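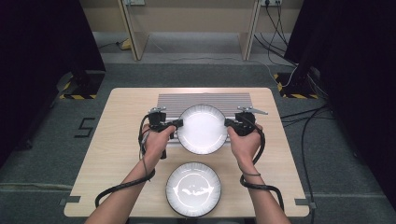 Paired hand-held grippers on a white plate at the tabletop station in the Gadport test room.

Gadport Opens Side-by-Side Trial of Hand-Held Grippers

NUNBERG — Gadport today announced the start of a comparison trial of hand-held grippers for household table tasks. The trial will run through June at the company's Nunberg test room and covers two designs, the Prondex and the Bolger, both worked by an operator's own hands.

Each design will be used for 898 recorded attempts with plates, bowls and placemats. The tasks are divided into 13 groups, from lifting a single plate with both grippers to moving a dish on or off a textile surface. Operators complete 200 practice attempts before any of their work is counted.

"Tableware is glossy, shallow and awkward to hold by the rim," the company said in a statement. "Buyers have asked us how a gripper handles it, and until now we have had only bench figures to offer them."

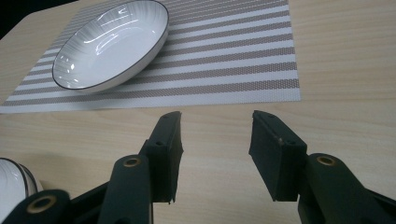 View from a hand-held gripper, with its foam pads open in front of a striped placemat and a white bowl.

Reviewers will record slips, dropped items and repeated grasps for each attempt. They will also note the condition of the finger pads at the start and end of every session. Cable routing and operator comfort will be scored separately — both were raised in comments from earlier users — and will not affect the task results.

A first report, covering 229 attempts per design, will be sent to registered partners while the trial is still in progress. The full results will follow once all task groups are complete.

Organizations wishing to submit a gripper, camera or controller for a later round may request an entry form from the Gadport trials office. Entries must include a printed operating guide and one spare set of finger pads.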